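Lomard resets its small-parts cell after finger swap

13/08/2021
By the Serkemham Trade News desk

Print this page | E-mail this story

SERKEMHAM - The robot cell that sorts small parts at Lomard is back on its regular shift after a planned service stop that took 16 hours from power-down to the first good tray. The company said the stop covered a change of gripper fingers, a new round of teaching for the pick positions and a cleanup of the wiring.

The cell has one arm with a two-finger gripper and a small camera at the wrist. It takes parts from a feeder and places them in trays for the packing line. Lomard bought it secondhand and runs it with its own maintenance crew. Zeltorby, the firm that put the cell in, is called for software questions and for the yearly inspection each February.

The fingers were the main reason for the stop. The old pair had been on the arm for 3,947 hours, according to the log kept at the cell, and the tips had worn enough that thin parts were turning in the grip. The log showed 88 dropped parts in the last full week before the change. In the same week a year earlier there were 16.

The new fingers have narrow tips that meet closer to the center line. They are held by screws and can be changed without taking the gripper off the wrist. The crew marks each screw with a paint pen after it is tightened, and the marks are checked at the start of every shift. If a mark has moved, the cell stays off until the finger has been tightened and its position checked against a gauge block.

After the fingers were on, the crew set the tool center point again. This is the spot in space that the controller treats as the end of the tool. The arm was brought to a fixed pin from four directions and the readings were compared. The first set did not agree well enough and was thrown out. The second was kept. All of the pick and place positions were then run at slow speed, with one person at the stop button and one reading off the positions. Eleven of them had to be taught again by hand.

The camera took longer than planned. It rides on the wrist, so its view changes whenever the tool does, and the two fingers are always in sight at the lower part of the picture. The software has to be told to ignore that area. The old mask had been drawn for wider fingers and hid more of the view than it needed to. Zeltorby sent a corrected file, and the crew loaded it the same evening.

Wiring was the last item on the list. Lomard's safety checklist calls for cables and power supplies to be kept clear of the arm's reach and out of walkways, and for each supply to carry a label naming the machine it feeds. 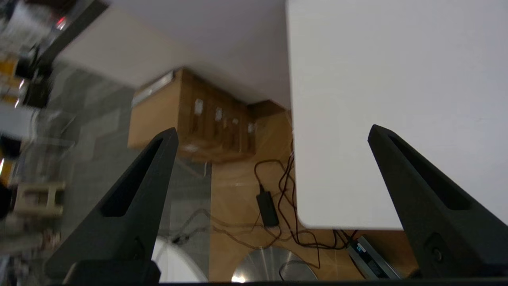 The crew works through that part of the checklist one cable at a time. Each lead is followed from the wall to the device, checked for nicks and pinched spots, and tied back. Plugs are pulled and seated again only with the main switch locked off. A cable with a damaged jacket is replaced and is never taped.

Sung, which supplies the fingers, recommends checking the tips every 1,374 hours of running time. Lomard said it will use a shorter interval until it has seen how the new pair wears on its thinnest parts. A spare set has been ordered and will be kept in the drawer under the controller, along with the gauge block and a printed copy of the taught positions.

During the stop, parts were sorted by hand at two benches next to the packing line. The company said no orders were late. Full speed was restored in steps, starting at one quarter and going up after each clean tray.

A second cell of the same type is due for its own finger change before the end of the year. The crew plans to draw the camera mask for that one in advance.

Print this page | E-mail this story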